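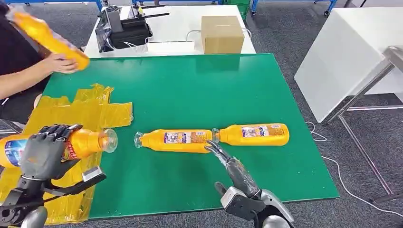 Rowbotham floor tom - rewrap it or leave it alone?

tomtomtrev
8 July 2020
Hi all, picked up a Rowbotham floor tom in June for $200 and I'm going back and forth on what to do with it. It's the 16 inch, three legs, silver sparkle that has gone the colour of weak tea on one side where it must have faced a window. Serial on the badge is 3,041 if that helps anyone date it. The wrap is lifting at the seam for the bottom third and there's a chip near one of the leg brackets. Shell is round, bearing edges feel fine under my finger, and it sounds lovely and fat with an old coated head on it.

Do I rewrap the thing or just glue the seam and play it? I've got a quote of $119 for a sheet of new silver sparkle, which I thought was pretty fair.

paradiddle_pete
Glue the seam and play it. Faded sparkle is half the charm on those, and once the original wrap is off you can't put it back. I've got the matching 12 inch rack tom and it's gone exactly the same colour, I love it.

shedkit
Disagree with Pete (as usual, sorry mate). A Rowbotham isn't a museum piece. They made heaps of them and hardly anyone is hunting for original finish. If you don't like looking at it, rewrap it! Only thing I'd say is check the thickness of the new sheet first. My Stelari kit got rewrapped by a previous owner in something too thick and now the 14 inch head has to be persuaded on with bad language.

tomtomtrev
Good point on thickness, I hadn't even thought of that. Will measure the old stuff at the seam tonight.
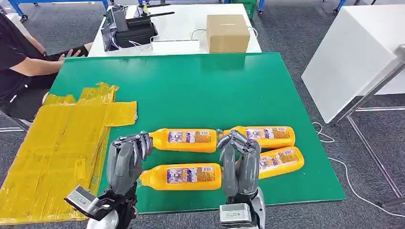 Other thing I forgot to ask - one of the leg brackets has a stripped wing bolt, and the thread in the bracket feels a bit ordinary too. Is it a standard size or something weird?

lowtuned
Weird, from memory. The early ones took an imperial thread and the later ones went metric, and there was a stretch in the middle where you could get both on the one drum. Take a good bolt out of another bracket and try that before you buy anything. Don't force it.

shedkit
Lostadeck brackets fit the same holes by the way, or they did on mine. You'd lose the original look though, which will upset Pete.

paradiddle_pete
It will upset Pete. Get the thread cleaned up with a tap, ten minutes' work.

brushes_only
Can I put in a word for doing neither? Take the wrap off, sand lightly, oil the shell. I did a Stemham bass drum that way and the timber underneath was a beautiful colour, really warm. Took me ages to get the old glue off, mind you. Heat gun on low and a plastic scraper.

lowtuned
Risky on a Rowbotham. The outer ply on the one I stripped was patched with filler all over the place because they knew it was getting covered. I ended up painting it black.

brushes_only
Fair enough, I may have got lucky with mine.

tomtomtrev
OK, update. The bolt from the next bracket goes in nicely by hand, so the bracket thread is fine and I only need the one bolt. Seam is coming up easily but the wrap is still stuck hard everywhere else, so I reckon I'll go with contact adhesive and a ratchet strap overnight and leave the tea stain facing the wall.

shedkit
Coward. What heads are you putting on it?

tomtomtrev
Coated on top, clear underneath, unless someone talks me out of it.

lowtuned
Nope, same as mine. Put the strap over an old towel so it doesn't mark the sparkle.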